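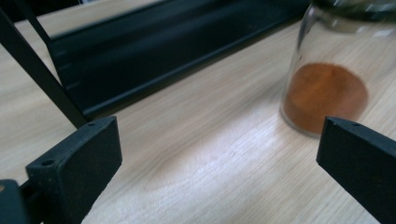
Company > Operations > Meetings > Minutes

MINUTES OF THE AUTOMATION WORKING GROUP
October meeting, held after the Sistel demonstration
Meeting opened at 2:10 p.m.

1. Previous minutes

Accepted with one correction. Under item 4, the quote from Indum covers delivery and installation but excludes operator training. The figure itself is unchanged.

2. Report on the demonstration visit

Nine members attended the morning session at Sistel. The demonstration covered container handling at a tabletop station, using the two-finger gripper and the hand-held version of the same tool. The hand-held unit is used to record a person performing a task. The recordings are then used to train the arm.

Sistel gave the following information:

- The hand-held unit and the arm carry the same fingers. Finger blocks can be changed on site.
- A new task normally requires 200 recordings before a first trial on the arm.
- Jar and canister handling is at trial stage. Sistel does not yet offer it as a supported function.
- Service visits are charged separately after the first year.

Members asked whether the recordings would have to be repeated if the work surface were changed. Sistel answered that a change of surface usually requires additional recordings but does not invalidate the existing set. The group asked for this in writing.

3. Suitability for the spice and powder line 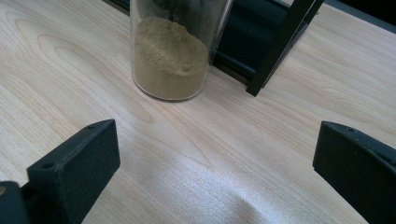 The powder line currently uses 21 container types, and the group considered which of them could go into a first trial. The blending room wants opaque tubs included from the start. Packing prefers to begin with clear, straight-sided containers, where the fill level can be read from the side. It was noted that a level reading from one side can mislead when the powder does not lie flat — the tan powder at the demonstration station had an uneven, mounded top with a small pit in it. Any fill check would therefore have to state where on the surface the level is taken. Glare on the tabletop between the fingers was also raised, and a matte mat is to be priced for our own bench.

Agreed: the first trial will use clear containers only. Opaque tubs are deferred until the results are available.

4. Lids and closures

Screw lids remain the main source of lost time on the line. Sistel has no unscrewing routine ready for demonstration and would treat it as a separate task with its own recordings. Packing reported that snap lids are acceptable for internal transfers but not for customer stock. No decision taken. To be carried forward with the torque figures from the Fullo capping unit.

5. Cost

The budget for the trial stands at $3000. This covers rental of one hand-held unit and operator time. It does not cover rental of an arm. Two options were discussed:

(a) Record on our own bench and send the data to Sistel for training and test.
(b) Delay until an arm can be rented together with the unit.

Option (a) was preferred. Purchasing pointed out that the rental agreement makes us liable for damage to the fingers, and asked for the replacement price before anything is signed.

6. Cleaning and dust

Quality asked how the fingers are to be cleaned between products. Sistel recommends a dry wipe and advises against compressed air near the screw holes. Quality does not consider a dry wipe sufficient between allergen groups. A separate set of fingers per group was suggested — cost not known. Quality will draft a procedure.

7. Site at Agbenyega

The Agbenyega site has asked to host the recording work. Bench space is available there, but network access in that room is limited and the data would have to be carried out on drives. IT is to confirm whether this is permitted under the current policy.

8. Actions

Purchasing: obtain replacement price for fingers; request written answer on change of surface; price the matte mat.
Packing: list the clear containers for the first trial.
Quality: draft cleaning procedure.
IT: confirm data transfer from Agbenyega.
Maintenance: extract torque figures from the Fullo unit.

9. Other business

The visitor parking at Sistel is to be booked in advance on future visits.

Meeting closed at 3:25 p.m. Next meeting in November, same room.

Contact the working group | Copyright Operations Department | Back to top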